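Flustis came on a little after 10 and the room was half empty. By the third song it wasn't. I don't know where those people had been hiding, the bar maybe, or out on the sidewalk finishing a smoke, but they came in all at once and stayed in.

If you missed the first record, you're not alone. It sold 200 copies, mostly off a folding table, mostly in Brostley, which is where the band is from and still lives. Three people, one van, no manager. Loud drums, a bass that sounds like it's been left out in the rain. The singer mumbles the verses and then yells the choruses so you get the hook and have to guess at the rest.

The new one is called Flesard. Don't ask, I did, and got a shrug. It comes out in November on Tkachuk, a label that until now mostly put out quiet guitar stuff for people who own good lamps. Odd fit. But the label left them alone and you can hear it. No big clean single up front. No guest verse. The opener is 5 minutes long and the vocal doesn't show up untill nearly the end.

And it's good! Really good in the middle, where they slow down for once. There's a run of three songs, all the same tempo, all in what sounds like the same key, that by rights should be a slog. I played that stretch on the bus every day for a week. The lyrics are small – a lost jacket, a bad phone call, somebody's mother's driveway – and they get under your skin.

Not everything lands. The second to last track is a joke that goes on too long, and the closer fades out just when it's getting somewhere. Who still does a fade out? Also the mix is muddy on cheap earbuds. Play it on real speakers if you can, or in a car.

The live show fixes most of that. Same songs, faster, the joke song cut down to a minute. They did the slow ones back to back without talking in between and a guy next to me closed his eyes and just stood there swaying with his coat on. There was a new one too, no title yet, with all three of them singing. Best thing they played. It isn't on the album, of course.

So are they about to get big? Eh. I've been wrong before, I said the same about plenty of bands who are now selling real estate. The Brostley room holds 88 and they've filled it for the next show, which is a Monday, which says something. Bigger rooms after that, supposedly. I'd go now, while you can still stand close enough to see the set list taped to the floor. Bring earplugs, their sound guy doesnt believe in mercy.
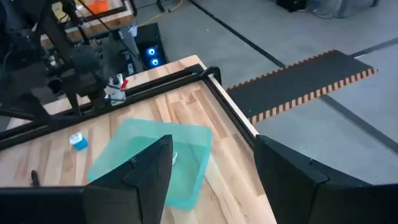
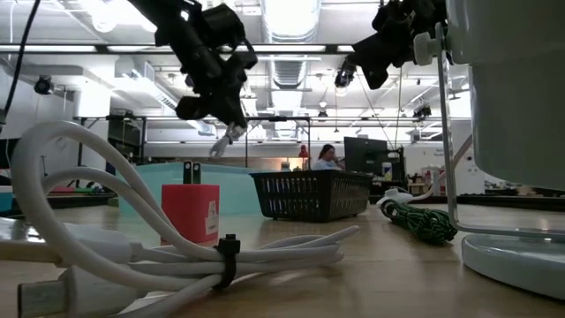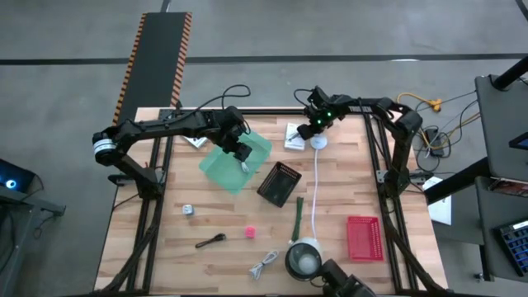

Teal bin on the wooden tabletop, three views.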